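# Open day at Pidumis, Brostirstead

28/09/2020

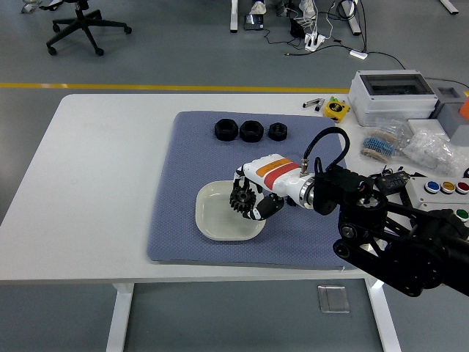 *The sorting bench: a gear over the dish, three nuts at the back of the mat.*

I went to the Pidumis open day with one question, and it was the one I take to all of these: how much of the program is deciding anything, and how much is playing back a path somebody taught it before the visitors came in? The invitation promised "adaptive manipulation software." I have read that phrase on a lot of invitations.

The tour starts with 13 slides. I'll skip most of them. The product is called Petek, and it sits between the camera and the arm controller. It finds parts, picks a grasp, plans a path and keeps checking while the arm moves. A second package, Gonadell, handles logging and replay. Pidumis sells them as a pair, though the engineer at the bench admitted that most of the people who ask for a quote ask about the logging.

The bench is a plain white table with a blue-gray mat on it, and the job is small parts: gears and hex nuts that go into a shallow dish. One of the nuts is a good deal smaller than the other two, and I was glad to see it there, as a demo where every part is the same size tells you very little about grasp selection. The hand has proper fingers and a thumb, so the planner has a lot more to choose from than open or shut. That makes the software problem harder and also makes it easier to hide a canned motion inside a fancy one.

So I asked to move things. To their credit they said yes right away. I slid one of the big nuts a hand's width to the left and turned the dish a little. Petek picked up the new positions on the screen before I had stepped back behind the line, and the next plan went to the right place. Fine. Perception works on black parts against a blue-gray mat under steady ceiling light. I would expect it to.

Then I asked what happens with two nuts touching. There was a short discussion. The answer was that the segmentation "may merge them," in which case the planner refuses to grasp and asks for help. Refusing is the correct behavior and I wish more systems did it, but two touching nuts is what you get every time you tip a bag onto a table. I asked how often the refusal comes up in normal use and got a figure for a different question.

The figure they did want to give was 2326 logged grasps since January. How many failed? 395, by their own count, and Gonadell will show you each one. I liked this part best. You pick a failure, and the viewer lines up the camera picture, the plan and the joint currents on one timeline, so you can scroll to the moment when the plan and the hand part ways. In the cases I was shown, the plan was sound and the part had shifted under the fingertips. That is a contact problem, and Petek has no touch input in the current release. It infers a grip from motor current. For a thin gear held by the rim, I doubt current alone is enough, and the engineer didn't argue very hard.

Some smaller notes, in the order I wrote them down:

- Replanning is capped at 5 attempts per part. After that the part is skipped and logged. The cap can be changed in the config file but not from the operator screen.
- Calibration between camera and arm is a manual job. They redo it whenever the table gets bumped, and there is no automatic check that it has been bumped.
- The simulator uses the same planner code as the real cell. It does not model the part slipping, so it will pass plans that fail on the bench.
- The scripting layer is Python and looked tidy. The error messages I saw were readable, with the part and the stage named.
- No one could tell me what happens to old logs when the log format changes.

I also asked to see a part the system had never been given a model for. I had brought a wing nut for this purpose. They were polite about it, and it was found, outlined badly, and left alone. The brochure says "handles unseen objects." I suppose leaving it alone is a way of handling it.

Would I buy it? Gonadell, maybe, if they will sell it without the rest, and I've written to ask. Petek needs a release that can feel what it is holding. The next open day in Brostirstead is planned for January, and I have asked for a bench slot with my own box of parts, tipped out in a heap.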